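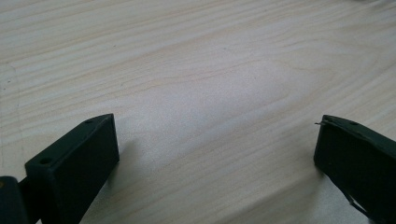
What happens to a building when its job is finished?

Buildings are made to do a job. A school is for lessons. A fire station is for fire engines and the people who drive them. But towns change, and sometimes a building is no longer needed for the thing it was built to do. Then somebody has to decide what to do with it.

This page is about how an old building gets a new use. We will follow one building, the old Hultier Mill in the town of Florkside.

A mill with no machines

Hultier Mill was built to make cloth. It has 3 floors, thick brick walls and very tall windows. The windows are tall because the workers needed plenty of daylight to see the threads.

At its busiest, 700 people worked there. Later, cloth could be made more cheaply in other places and the mill had fewer and fewer orders. In the end it closed. The machines were sold and the doors were locked.

An empty building does not look after itself. Rain gets in through broken slates. Pigeons nest in the roof. Pipes freeze and burst. The owner still has to pay for insurance and for someone to check the locks, even though the building earns no money. This is why owners often decide to sell.

Who can buy it?

Anyone with enough money can try to buy a large building. Usually the buyer is a developer. A developer is a person or company that buys land or buildings, changes them, and then sells them or rents them out.

The developer who bought Hultier Mill is called Prieto. Before buying, Prieto sent a surveyor to look at it. A surveyor checks how strong a building is and what is wrong with it. The surveyor at the mill was Begoñe Bravo. She looked at the roof beams, tapped the walls, measured the rooms and went down into the cellar with a torch. Her report was 26 pages long. It said the walls were sound but the roof would have to be replaced.

Reports like this help the buyer work out a fair price. If a building needs a lot of mending, the buyer will offer less for it.

Asking for permission

Owning a building does not mean you can do whatever you like with it. If you want to turn a mill into flats, you need planning permission. You ask the local council for it. You send in drawings that show how the building looks now and how it will look when the work is done.

The council then tells people who live nearby. They may put up a notice on a lamp post or send letters. Anybody can write back and say what they think, including children.

People in Florkside wrote about different things. Some were pleased that the mill would be mended. Some were worried about traffic on Velik Street, which is narrow. One letter asked where the bats in the roof would go. Bats are protected by law in this country, so the developer had to bring in a bat expert before any work on the roof could begin.

The planning officer, Chi-keung Tu, read all the letters and visited the mill. A planning officer gives advice to the councillors, and the councillors vote. Sometimes the planning officer can decide smaller cases without a vote.

The councillors said yes to the mill, but they added some conditions. A condition is a rule that comes with the permission. These were three of them:

The tall windows must stay the same shape.

There must be a safe place to keep bicycles.

12 of the flats must be rented at a lower price, for people who could not pay the full rent.

What is a listed building?

Some buildings are so old or so unusual that they are put on a special list. These are called listed buildings. You need extra permission to change one, and this can include the inside as well as the outside. Staircases, fireplaces and even door handles may have to be kept.

Hultier Mill is listed. The builders could not take out its iron pillars, so some of the new flats have a pillar in the living room.

Why not knock it down?

Sometimes a building is knocked down. It may be unsafe, or too badly damaged to mend. But making bricks, steel and concrete uses a great deal of energy. If the old walls can be used again, fewer new materials are needed. Many people also like to keep buildings that their grandparents worked in.

Old buildings can be awkward, though. They can be cold, the floors may slope, and the work can cost more than building something new.

Words to know

Developer: a person or company that changes land or buildings to sell or rent.

Surveyor: a person who checks the condition of a building.

Planning permission: the council's agreement that work can go ahead.

Condition: a rule that comes with permission.

Something to try

Find a building near you that used to be something else. Look for clues such as a name carved over the door, a bell with no school or a very wide doorway. Draw it as it is now, then draw what you think it looked like when it was new. Your local library may have old maps to check against.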